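Clundida two arm kit, is it any good for sorting small stuff?
Posted in Kits and Builds, Nov 22, 2022
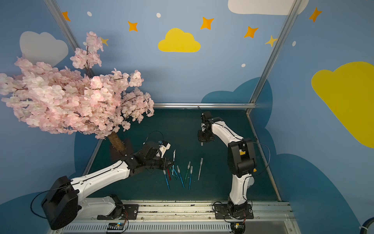
Does the Clundida kit come with both arms, or do you buy the second one separately?

Both arms are in the box, along with two power supplies and one USB lead. The second lead you have to find yourself.

OK so that's the bit I got from the shop before they stopped replying. Rest of my post is the stuff they didn't get to.

Thinking of getting the kit for a club at our library, ages 11 and up mostly. Price is £1539 for the pair, built and tested, or less if you screw it together yourself. Main job would be picking up pens and putting them in a pot. Sounds daft but that's what the kids voted for. Things I want to know:

How long till it does anything useful out of the box?
Does the gripper cope with thin round things, or do they roll off?
Is the Gisdale support plan worth £159 a year or is it just a forum login?
Anyone tried the Sopacua arms instead? Cheaper but the site looks half finished.

Need to order before the grant runs out so quick answers please, even short ones. Ta.

Cempaka Govindasamy

ketil_bench

Had the Clundida pair since September. Use them most days at work (small packing place) so not a club but same sort of job.

Set up: an afternoon if you get it ready built. Calibration is the slow part. Do it twice, the first go is always off. Mine was out by enough to miss a pen completly.

Thin round things. Standard fingers are hard plastic and pens do roll. Get the rubber pads, they sell them as an extra, or cut up a bike inner tube and glue it on. Did that, works fine. Close the gripper slowly. If it snaps shut the pen shoots out sideways and then you're on the floor looking for it.

Pens lying crossed over each other are a pain. It goes for the top one and drags the next one with it. We spread ours out by hand first. With two arms you can get one to hold and the other to take a cap off but that took me up to 57 tries before it did it clean, and I'd not show that to a room of kids on day one.

Teaching it is done by moving it through the job and saving the run. More runs the better. Vary where the pens are, different colours too, otherwise it only knows the one layout.

Gisdale plan: had it, dropped it. You get phone help in office hours and a discount on spare motors. Manual is decent without it. If you're a club and nobody's technical then maybe one year, then stop.

Bolt it down properly. Clamps came loose on mine and it walked across the bench.

Marrow77

don't bother, my nephew built one from a magazine for nothing. all these kits are the same motors in a different box

Ketilness Makers

We run ours on Saturday mornings with a mixed group so closer to what you want.

Went for the Sopacua arms first. Returned them. One had a wrist joint that buzzed and wouldn't hold position, and the replacement part was quoted at 4 weeks. Refund did come through though, no argument. Maybe we got a bad one, other people seem happy.

Clundida has been better. Things I'd put in your budget that aren't on the product page:

spare gripper fingers, they do crack
a second USB lead (as you know)
a power strip with a switch kids can reach
a box or walls round it, stops elbows getting in the way

Agree with ketil_bench on the pads. Fat felt tips are easier than biros, start with those. Caps on, or you'll have ink everywhere.

One thing I'd disagree on, we found the support plan worth it. Motor went in week two and they talked us through swapping it on the phone while the kids watched. Would have lost the whole session otherwise.

Ask about the school and club rate before you pay. It's not on the website, you have to email. We got a fair bit off but that was earlier in the year so dont quote me.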